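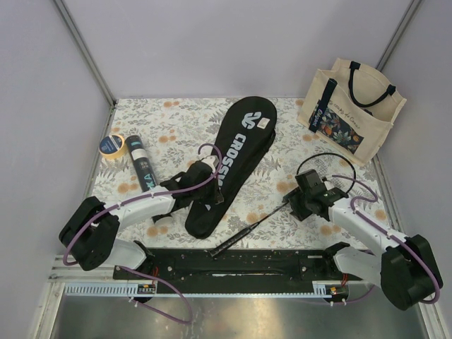 4.2 Bags, sleeves and the soft container problem

The storage literature is fond of boxes. A box has a lid, a label and six faces, and it behaves the same in April as it did when somebody bought it. Most of what our households kept near the front door lived in something softer, and the interviews suggest that the soft container deserves a section to itself, if only because people were so rude about theirs.

We separate two types. A fitted cover is cut for one object and, in principle, serves no other. A tote accepts anything and gives no opinion. Figure 3 shows one of each, a racket cover and a canvas tote bag, together with two items of the kind that respondents tended to file under "and the rest": a roll of masking tape and a black tube.

Figure 3. Fitted and open containers with small goods. The badminton racket cover lies on the floral mat; the beige tote with navy handles stands at the upper right. The tape and the tube are to the left of the cover.

The fitted cover scored well on paper. Asked where a racket should be kept, respondents answered "in its cover" with the confidence of people who had not been asked where the cover was. In the diary phase, which produced 953 usable entries, covers were mentioned as missing more often than the things they were meant to hold. Crisóforo Magaña, coding the entries, proposed the term "orphan sleeve" for a cover found without its contents, and it survived two rounds of review despite the objections of the second author. An orphan sleeve was almost never thrown out. It was moved to a better spot, where it waited.

The tote presents the opposite difficulty. It is always findable and its contents never are. Respondents described using totes for library books, wet swimwear, onions, a drill, and other totes. Nesting of this last sort was treated as a single container in our coding scheme (see Section 3.1), a decision we regret but did not have the energy to reverse. Several households kept one tote they considered too nice to use. It was generally the one with a picture on it, and it generally held the plain ones.

Shape matters more than size. Holloway's earlier pilot work in Nastolov sorted entryway goods by volume, and the scheme broke down at the first long thin object. A racket takes up little space by any measure a geometer would accept, yet it will not lie across the bottom of most bags, and standing upright it tips the bag over or sticks out and catches on coats. Tubes have the same vice with the added talent of rolling. Respondents solved this by leaning such objects in corners, a location that our floor plan template had neglected to include. We added it after the first 12 home visits.

Tape belongs to neither group. It is small, flat and easy to put away, and for those reasons it was put away everywhere. One participant in the Blöndal group reported owning "a roll, or possibly five." We recorded this as one or more.

Two practical points follow for the packing task in Section 5. First, a fitted cover should be scored with its contents as one item when the two are together, and as a separate item when they are apart; earlier versions of the form counted it twice in the first case and forgot it in the second. Second, loading order for a tote should be recorded even when it looks trivial. Rajkumari Kandpal's notes show that people who put the long item in first rarely rearranged anything, while people who started with the small goods emptied the bag at least once, usually onto the floor, and usually while telling the interviewer that this was how they always did it.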